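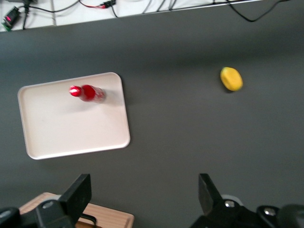 Torunn Nygård
Kitchen and workshop automation lead, Kollular

Speaker notes: Can it clear the table yet?
1 November 2018

(Slide 1, leave it up while people find seats. Don't start until the doors shut.)

Hi everyone, thanks for coming, and thanks to Naa Quaye for swapping slots with me so I could catch my flight home tonight. I owe you a coffee, Naa, probably a big one.

So the question I get at every family dinner is "when can I have one that does the dishes?" My aunt asks it while she's handing me a tea towel. I've been working on arms and grippers for seven years and I still dry up by hand. I'd like to spend the next half hour on why, and also on the bits where I think we've got somewhere, because there are some!

Look at what's on the table in the slide. A red bottle lying on its side in an off-white tray. A yellow, lemon-shaped thing out on the bare tabletop. A bit of wooden cutting board down at the bottom, under one of the fingers. If I asked anyone in this room to put the lemon in the tray and stand the bottle up, you'd do it while talking to me about something else. You wouldn't even look for most of it.

(Pause. Ask for hands: who has cooked a meal this week? Who has programmed an arm this week? Usually gets a laugh.)

Slide 2: the lemon

Start with the easy one. Something lemon-shaped is a pretty friendly thing to pick up. It fits between two fingers, it's about as wide one way as another if you come at it across the middle, and it's a nice bright colour on a dark background. If you can't find a yellow blob on a charcoal table you should go home.

But then it rolls. You nudge it with the first finger a hair before the second one arrives and off it goes. Every person who has worked on this has chased a piece of fruit across a bench. What we do now is come straight down, close slowly, and check the finger gap at the end. If the gap says zero, you've got a handful of air and you try again. Not clever, but it works well enough that I stopped worrying about fruit a while ago.

Don't spend long here. People want the bottle.

Slide 3: the bottle

The bottle is where I lost most of May. Three things go wrong and they all go wrong together.

First, shine. A glossy curved side throws white highlights back at the camera, and if your software is looking for "red" then there's a stripe down the middle that isn't red any more. Depth sensors are worse. Some of them look at a shiny curve and report a hole. Abdul-Rahman Dogbe spent a fortnight on this, and his best fix was to stop trusting any single view: move the wrist a little, look again, and keep whatever the two looks agree on.

Second, it's lying down. Grabbing a bottle that's lying down, fine. Standing it up means you have to know which end is the cap, turn it in the air without it slipping, and then let go so gently that it stays put. People do that last part with their fingertips. Two flat fingers don't have fingertips in the way you and I do.

Third, the tray. A raised rim, even a slight one, is a wall when you've got a bracket and bolts hanging just above your fingers. Reach in low beside the edge and you clip the rim, and then the tray has moved and everything you knew about where things were is out of date. I've watched an arm place an object perfectly in the spot where the tray used to be. Lovely motion, really smooth, straight onto the table.

(If there's time, tell the olive oil story. If Iddrisu is in the room, DON'T tell the olive oil story.)

Slide 4: numbers

I promised I'd bring some. We logged 1,822 attempts at a simple tidy-up, where the job is "loose things go in the tray". I'm not going to put a success rate on the screen, and I'll tell you why: it depends completely on which things. Fruit and soft toys drag the average up, anything shiny or floppy drags it down, and I could get you nearly any number you liked by choosing what I set out. Please be suspicious of anyone who shows you one big percentage without telling you what was on the table. Ask them! Be a bit rude about it!

What I will say is that the failures bunch up. Very few of them were "the arm went to the wrong place". Most were contact: touched too early, squeezed off centre, let go with a bit of stick on one finger. So the money we'd been spending on better maps of the table should have gone into feeling what the fingers are doing. Afia Lamptey said so from the start and I have apologised to her in writing.

Slide 5: the shop floor

Now, the folks from Siltex will be thinking, we don't have lemons. Fair enough. But swap the lemon for a bushing and the bottle for a chromed fitting and you've got the same talk. The big difference on a shop floor is that you're allowed to cheat. You can build a fixture. You can paint the bench a dull dark colour. You can tell the supplier that parts come in facing one way or they go back.

At home you can't tell anybody anything. I tried telling my kids the cups go handle-out.

So my honest ranking, for what it's worth:

Moving known parts between known spots: done, has been for years, buy one.
Sorting mixed bins of rigid stuff: getting there, budget for somebody to stand nearby.
Tidying a kitchen bench: some days, some objects, with me watching.
Dishes: my aunt keeps the tea towel.

Slide 6: cables, briefly

One for the people actually building these. Look at the top of the first slide again, at the heap of black cables and the little box with its red light. I reckon half of a working robot cell is that. Allow for it. Leave slack where the arm swings, tie down what doesn't need to move, label both ends. Kwofie's setup guide has a decent page on strain relief, and I wish I'd read it before I'd pulled a connector out mid-demo in front of a customer. (They were very nice. They didn't buy.)

Slide 7: what I'd do with a small budget

Someone always asks, so put it in the talk. If you've got over 4,000 dollars to spend after the arm is paid for, I'd put it in this order:

Finger pads. Softer, grippier, easy to swap. Cheapest improvement going.
Lighting that doesn't change when somebody opens a blind.
Then some kind of touch or force sensing at the fingers.
A fancier camera comes last, and I say that as someone who loves a fancy camera.

We tried the Zovel pads and a set we cut ourselves out of a bike tube. I'm still using the bike tube ones. The Zovel ones last longer, so if you're running two shifts, get those.

Slide 8: questions

Leave the first slide up behind me for this.

Likely ones:

"Will it take jobs?" Don't wave this away. Talk about the packing line, and how the people on it ended up doing the fiddly parts all day with no easy ones in between to rest their hands. That was our doing and we had to change the rotation.

"Why two fingers and not a proper hand?" Because I can fix two fingers with a hex key at seven in the morning. Hands are wonderful and they break.

"How long until it does dishes?" Say I don't know. If they push, say wet, stacked and greasy is a harder table than the one on the slide, and I'd want to see the bottle stood up every single time before I promised anything.

Iddrisu has the sign-up sheet for the lab visit. Bring closed shoes. Parking is round the back, and the boom gate sticks, so give it a second before you drive at it.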